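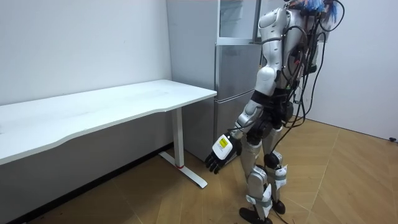 An afternoon at the Fleltgate open day

Fleltgate used to make cardboard boxes. The main building was converted over two winters and now holds small workshops, studios and a few rental apartments on the top floor. It opens to the public once a year, in November, and I went on the Saturday.

Getting there

The bus from the station stops at the end of Ploklow Road. From the stop it is a ten-minute walk along the canal, and the path was muddy in places. Parking on site was full by 11 a.m. Admission was free. At the gate I was given a folded map and a sticker with a number on it, which was 224.

The ground floor

The bindery was the best part of the visit. Two people were sewing sections of a ledger at a long bench and answered questions while they worked. They take in repairs from libraries and private owners, mostly hymnals and cookbooks. A full rebinding takes them a few weeks, and they were not taking new orders until the spring.

Next door is Nowakowski, a print shop with three hand-fed presses. They were running a card with the outline of the old chimney on it, in an edition of 500, and visitors could pull the lever on one and take it home. The line went out the door. I waited 13 minutes and got a slightly crooked one.

The pottery was open but the kiln was on, so the back room was closed off. There was a shelf of seconds for sale near the entrance. I bought a small bowl.

The top floor

There are 163 steps if you go up by the old stair tower, according to the sign at the bottom. The elevator was working too. The rooms up here are small, with plain walls, and the ones I looked into had kept the fittings simple. The corridor still has the original iron columns, painted dark green, and the windows at the end look over the canal to the Sostden hills. It was hazy, so I could only make out the nearest ridge.
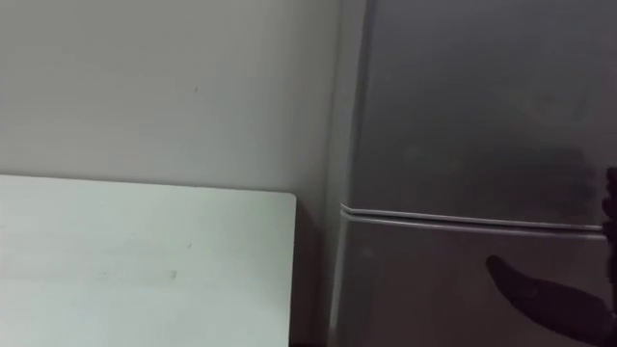 White wall and gray refrigerator, top floor

Food and practical notes

Soup and rolls were sold in the yard from noon. The lentil soup was good and the rolls ran out early. There was covered seating, but not much of it. Restrooms are on the ground floor only, behind the print shop.

The guided tour starts at 2 p.m. and covers the boiler house, which is otherwise locked. Sign up at the gate when you arrive. I left it too late and missed it, so I can't say what it is like. The buildings closed at five and the last bus back was at 5:40.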